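Gray marks on glazed dinner plates that the dishwasher does not remove
Tableware & Kitchen Care > Cleaning
Posted Feb 22, 2025

wattanapong_k

I have a set of glazed white stoneware plates, bought in December. The wells have developed thin gray lines, mostly where a knife would travel. They look like pencil marks. A fingernail run across them does not catch on anything. The dishwasher does not touch them, on either the normal or the heavy cycle, and neither does dish soap with a nylon brush.

Are these scratches in the glaze, or is it something sitting on top of it? If they are scratches I will return the plates, as the seller (Lercombe) still has them under warranty. If it is a deposit I would like to know what takes it off without dulling the finish. My water is hard, in case that matters. Flatware is ordinary 18/10 stainless, nothing fancy.

Plilisora

Metal transfer. Very common on white glaze and usually mistaken for scratching.

A fired glaze is a glass. Most dinnerware glazes are harder than the stainless used for table knives, so when the knife drags across the plate, the knife loses material. A thin smear of steel stays behind in the microscopic roughness of the surface. It looks gray because finely divided metal looks gray. Dishwasher detergent is alkaline and made to deal with grease, starch and protein. It has very little effect on steel, so the marks go through any number of cycles unchanged.

What works is a mild acid plus a very fine abrasive. The usual product is a powdered or liquid cleanser based on oxalic acid. Procedure:

Wet the plate and pour off the standing water.
Put on rubber gloves. Oxalic acid is a skin irritant and is toxic if swallowed.
Make a paste with a small amount of powder and water, and spread it over the marked area.
Leave it for the time printed on the container. Do not let it dry.
Rub with a damp soft cloth in small circles, with light pressure. Renew the paste if it turns dark.
Rinse thoroughly under running water, wash with dish soap, and rinse again.

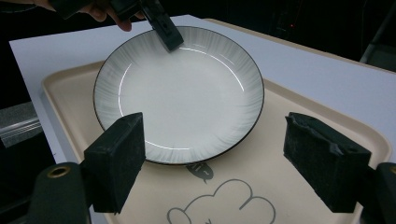
Keep the paste away from any metallic trim. Gold and platinum bands are normally applied over the glaze and fired at a lower temperature, and abrasives will wear through them. Colored decoration depends on how it was made. Underglaze color is protected by the glaze and can be cleaned like plain white. Overglaze decals are not protected, and if you can feel a raised edge at the border of the color, treat it as overglaze and stay off it.

Do not use steel wool. It leaves the same kind of mark you are trying to remove.

tultel38

Baking soda and a damp sponge. Been doing it for years. Works fine and it's cheap.

Zbigniew Tokarz

The diagnosis above is correct. Two additions.

First, baking soda will lift light marks if you are patient, but it is alkaline, so only the abrasive action is doing anything. On older marks expect to repeat it several times. I would try it first anyway, as it is the mildest option.

Second, you need to determine whether the glaze has been damaged as well, and that can only be judged once the metal is off. Clean one plate completely, dry it, and tilt it under a single lamp so the reflection moves across the well. On a sound glaze the reflection stays sharp. If it breaks up or goes hazy over the cutting area, the surface has been roughened, and it will pick up metal again within a few meals. Matte and satin glazes behave this way from new and will always mark faster than gloss.

Hard water is a separate problem. It leaves a white or cloudy film, not discrete gray lines. White vinegar diluted with an equal part of water removes it. Never mix vinegar or any other acid with chlorine bleach.

To slow down the marking, do not stack wet plates with grit between them, load the machine so that flatware cannot rest against the plates, and check the knives. A serrated steak knife marks a plate much faster than a plain table knife.

On the warranty, read the terms before you write to the seller. Many exclude metal marking by name and cover crazing and chipping only.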